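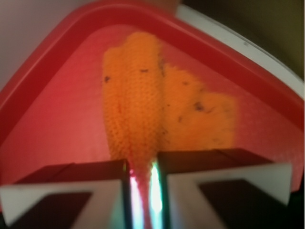 Janaína Siqueira wrote back that a rule people can't repeat from memory is a rule they'll break by lunch, and she wanted our grasp rules cut to one page. I grumbled for a while and then did it. What follows is the short version, plus the arguments we had on the way.

## 4.2 Grasp rules for soft items

**Figure 3.** Wrist view of the gripper over the red tray, with a pinched strand of the orange mesh scrubber between the fingers. Small dark specks are visible on the mesh.

Our first rulebook (we called it Bemen, after the folder it lived in) was written for boxes and bottles. It told operators to close on the widest part of the object and lift straight up. Try that with anything knitted and you'll see why we had to start over! A mesh scrubber doesn't have a widest part in any useful sense. It bunches up and folds over, and it changes shape the moment you touch it. So the new rule says to take a narrow strand, the way the fingers do in Figure 3, and to keep both fingertips in the wrist view until the grasp has been labeled.

The second rule is about when a grasp counts. Marthinus Sithole wanted to score it as soon as the fingers closed. I wanted to wait for a lift, and we went back and forth over that one for most of December. The wording we settled on keeps them apart: "closed" is logged when material is between the fingers, and "held" is logged only after the item has cleared the tray rim. A still picture can support the first label but never the second, and annotators working from single images aren't allowed to use "held" at all. Of the 494 episodes we relabeled under this wording, 62 changed category, and most of those had been marked as successes way too early.

Then there's dirt. Rosângela Dantas asked what annotators should write when they see specks on an item, as in the figure, and my first draft said "contaminated." Bad choice. Nobody can tell from a wrist camera whether a dark speck is food, lint or something else, and the word sets off a cleaning procedure over at the Nondmont site. We now write "specks visible" and leave it there. The person at the station decides whether to stop.

Last, glare. Light in the gap between the fingers can make the pinched material hard to read, and in Figure 3 there's a bright greenish-white glow right at the grasp point. We don't throw such images out (I was tempted), but they get a glare flag and a second annotator. If the two disagree, the label stays "unclear" and no third person gets to break the tie. Kátia Lacerda still thinks that's too strict, and she may be right for rigid items, where the outline tells you plenty. For soft ones I'd keep it.

The one-page version has 19 lines, and Janaína wants it shorter.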